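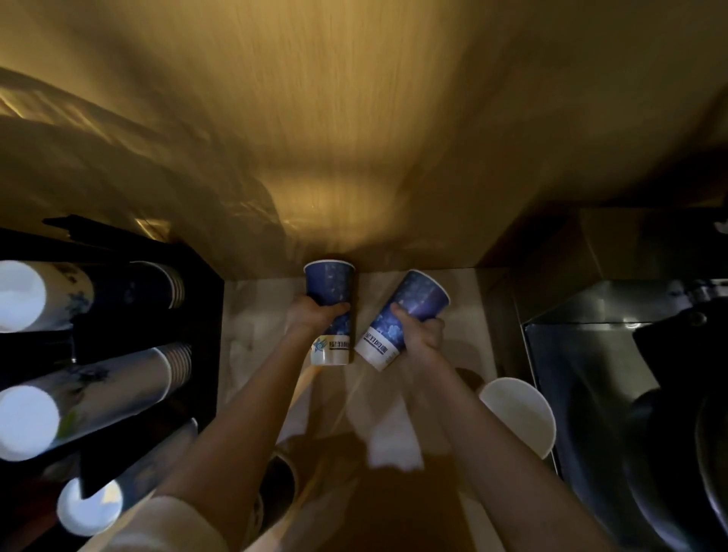 Blue paper cups, starry print

What Biljana Mladenović gets paid for

I've been following Biljana Mladenović since her second record, when she was still playing the small room at Hendgate to people who had mostly come for the other band. She has a new album out in June, and the usual pages have started guessing how rich she is. I don't think any of them know. I don't either, but I've read most of the interviews she has given and I have some idea of how the money comes in, so I'm writing it down here in one place.

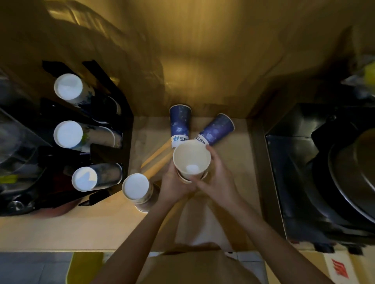 4 min read

The first thing to know is that she didn't own her early songs, or at least not the recordings. Her first deal was with Kollden, and she signed it when she was 18. Kollden paid for the studio, the pressing and the video, and took it all back out of her share before she saw anything. That's a normal contract. She has said she didn't read the part about recoupment until the first statement came and the balance at the bottom was a minus.

She did write the songs herself, though, and that part was always hers. If you write a song and record it, there are two separate things that can earn money. One is the recording, and the label usually has that. The other is the song itself, the words and the tune, and that goes to the writer and whoever publishes her. When "Triketti" got picked up for the opening credits of a TV drama, Kollden got paid for the recording and she got paid for the song. She called it the first check that was bigger than her rent.

A lot of fans think "Triketti" was her big streaming hit. It did fine, but I doubt streaming was ever the main part of her income. She was asked about it on a podcast and said she stopped looking at the monthly numbers, and that a good weekend on the road still beat a good month online. I believe her. She isn't the kind of singer who gets put on while people clean the house.

Then there's the touring. The last tour ran to 121 shows, which is a lot for someone who says she hates hotels. For the first half she went out with three other people: a drummer, a guitarist, and a sound engineer who also drove. No bus, no lighting truck. She got some complaints about that from people who had paid for seats in the bigger theaters and expected more of a show. I saw her twice on that run and didn't miss the lights, but I can see why somebody at the back of a balcony would.

What a small crew does is keep the costs down. A fee that looks big on paper gets split between the agent, the manager, the band, the van, the hotels and the tax withheld in each country, and the singer gets what's left. I used to run merch for a friend's band, and there were nights when the T-shirts made more than the set did. Some venues also take a cut of the merch, and I never liked that. Hendgate didn't when I was there. I don't know if they do now.

The part people argue about is Kofler. Kofler makes headphones, and she did their ads for two years. There was a long thread on the fan forum about whether she had sold out, and I posted in it more than I should have. My view then was that it was a bad fit. She sings quiet songs about her grandmother's village and there she was on the side of a tram. My view now is that the Kofler money is probably what got her out of Kollden. She left the label the same year the ads ended, and the next record came out on her own imprint with nobody else's name on the back. She hasn't said that the one paid for the other. I'm only looking at the dates.

Owning the recordings means she keeps a much bigger share, but she also pays for everything up front. The vinyl of the last album was late, and the signed edition was only 100 copies. It was gone before I got home from work. I would guess she made less on that album in the first few months than she would have with an advance, and that it will do better over ten years. That's the trade.

So is she rich? By the standards of the place where she grew up, I would say yes. She bought her parents a house and talked about it once, briefly, and then asked the interviewer to move on. By the standards of the net worth sites, probably not. They seem to multiply stream counts by something and add a car.

I have tickets for the second night at Hendgate, the bigger room this time. If she plays "Triketti" I'll be surprised - she dropped it halfway through the last tour. I'll post the setlist when I'm back.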